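Home | Archive | Notes | About | Contact

Shrinkage in Cotton Prints: Test Notes

Jan 2, 2020
by Spyros Vidmar

I prewash all quilting cotton before cutting, and last August I began measuring what the prewash does. The method is simple. I cut a square from the bolt end, mark a line of 100 mm along the warp and another along the weft, wash, dry, press without steam, and measure again. With a 100 mm line, each millimeter lost is one percent, so no arithmetic is needed at the ironing board.

The marks are made with polyester thread, a single stitch at each end. Pen lines bleed or vanish, and a pencil line on a dark print is hard to find after drying. I measure between the inside edges of the stitches with a steel rule.

Warp and weft

On a plain weave the warp usually loses more than the weft. The warp yarns are held under tension on the loom and again during finishing, and the first wash releases most of it. The Clandale lawn lost 5 mm along the warp and 2 mm along the weft. The Guillot poplin lost 3 and 2. A second wash took less than 1 mm from either, and after that I could not measure any change.

The Mesico sateen is the odd one. It lost the same amount both ways, 4 mm, and the square skewed slightly, so that the corners were no longer true. I pulled it straight on the bias while damp and it stayed straight after pressing. I would not cut long borders from it without doing this first.

Florals are harder to judge by eye than stripes or checks. A stripe shows skew at once. Scattered roses on a white ground will hide it until two panels are joined and the seam begins to wander.
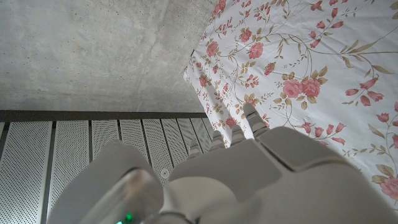 Dryer settings

All of the figures above are from a tumble dryer on medium. I repeated the lawn with line drying and the warp loss dropped to 3 mm. Putting the line-dried square through the dryer afterward brought it to 5, the same as before. Line drying had only postponed the rest. If the finished item will ever go in a dryer, the yardage should go in one too.

Spin speed is a smaller effect. I ran the poplin at 900 rpm and at the lowest setting the machine has. The creases were worse at 900 and the measurements were the same.

Cutting allowance

For anything washed twice I now add nothing. For unwashed yardage I add 5 percent to the length and 3 to the width, then round up to the next 10 mm. The Nornevari backing cloth is still waiting to be tested. It is wide enough that I will have to serge the cut ends before it goes in, and the serger is out of looper thread in white.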